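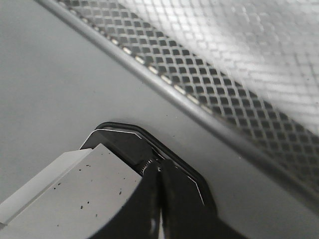
Progress report, September
Shared arm build, Tejada workshop
Prepared by Soledad Cabello for Florencio Vallejo, Flolari small grants

Dear Florencio,

Thank you for being patient with us over the summer. I promised you a shorter letter this time and I'm afraid I've already broken that promise, but there is a good deal to tell.

The arm is up and moving. Candela Villanueva finished the wiring for the gripper in her garage and brought it over one evening, and we had it opening and closing before 9 p.m. - slowly, and with a bit of a squeak, but on command. The wrist camera went on the next evening. Mylene Gatchalian has written a small program that saves what the camera sees during each practice run, and so far we have 1233 saved runs. Of those, 413 are clean enough to use for teaching the arm to pick things up. The rest are mostly us learning where to stand and how fast to move the hand controller, and I would rather tell you that plainly than give you only the bigger number.

Money next. We have spent $30 more than planned on small parts, nearly all of it screws and springs for the gripper, which we bought in the wrong size and then bought again. The Dultero motors came in under the estimate, so the total is still within the grant. Receipts are in the folder Itziar Manzano shared with you, and she has asked me to say that she is happy to go over them by phone.

There are 2 things still giving us trouble. The first is light. Bright patches wash out part of the camera's view, and the arm does noticeably worse when it is reaching toward them. Mylene wants to try a fixed exposure setting before we go buying lamps, and I think she's right. The second is the finger tips, which slip on anything smooth. Candela has some soft rubber pads left over from her Valtinetti printer project (the one that took up our whole back bench last winter, you may remember!) and she'll cut a set to try.

Over the coming month we plan to fit the pads, sort out the exposure, and get the arm to pick up a small block and put it in a tray with no one holding the controller. We would also love to have you visit. Evenings are best, any time after six, and Itziar usually has coffee on.

With warm thanks from all of us,
Soledad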